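3.2 Milk supply and handling before setting

All of the milk used in this part of the work came from the Lykkegaard herd, a mixed flock of dairy sheep kept on the low pasture beside the river, with a few older ewes that had been bought in from the Flillach side of the valley. We were very lucky in our milkers, who put up with us turning up in the parlour at five in the morning with our sample bottles and our thermometers, and who went on being patient with us well into August, when yields were dropping and everybody was tired. Milk was cooled in the bulk tank straight after milking and carried up to the dairy in churns the same day. We had hoped at first to work with evening milk as well, but it had to stand overnight and we soon found that it muddied the comparison, so it went to the ordinary farm cheese instead and does not appear in any of our results.
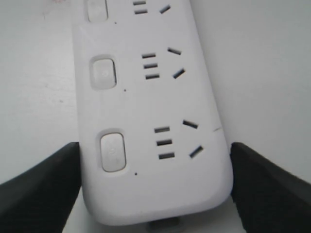
Over the whole season we took in almost 3000 litres for the trial, of which 513 litres went into the small vats described here and the rest into the large one, which is dealt with in Section 3.4. Each batch was warmed slowly, stirred by hand with a long paddle, and given its starter once it had settled at the right temperature. Two starters were compared: the farm's own whey culture, kept going from one make to the next in the old fashioned way, and a freeze-dried culture sold under the name Skultell, which the dairy had used on and off for several years and knew well. The two were never made side by side in neighbouring vats, as we were rather nervous of one finding its way into the other, and every paddle, knife and ladle was scalded between makes.

The acidity of the whey was written down at cutting, at draining and again at salting. We would have liked more readings than this, and anyone repeating the work would do well to take them, but a cheesemaker with both arms in the curd can't be asked to stop and fiddle with a meter every few minutes.

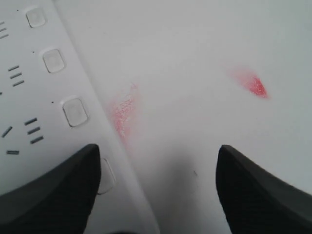

Figure 4. A white panel with square buttons beside a white tabletop, with two black gripper fingers at the bottom.

As regards the cutting itself, we left the size of the curd to the judgement of the maker, who aimed for something like a hazelnut in spring and a little smaller towards the end of the season, when the milk was richer and held on to its whey. Some readers may feel that this lets in too much of the human hand. We did think long and hard about it, and tried a fixed setting of the knives for the first few makes, but the late cheeses came out wet and sour at the heart and would not have been fit to sell. A farm dairy works by feel, and we wanted our findings to be of use to people who work in one.
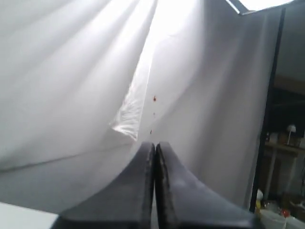 After draining, the curd was packed into moulds lined with cloth and turned twice before night. Batch notes were kept on paper in the dairy and copied afterwards into Wikix, where each cheese had its own page, so that the tasters' scores could later be set beside the acidity readings without a great deal of hunting about. A handful of early pages had been filled in from memory, and these we have left out. The cheeses then went down to the cellar on ash boards, where they were rubbed with a damp cloth every other day for the first month and weekly from then on.

3.3 Ripening and tasting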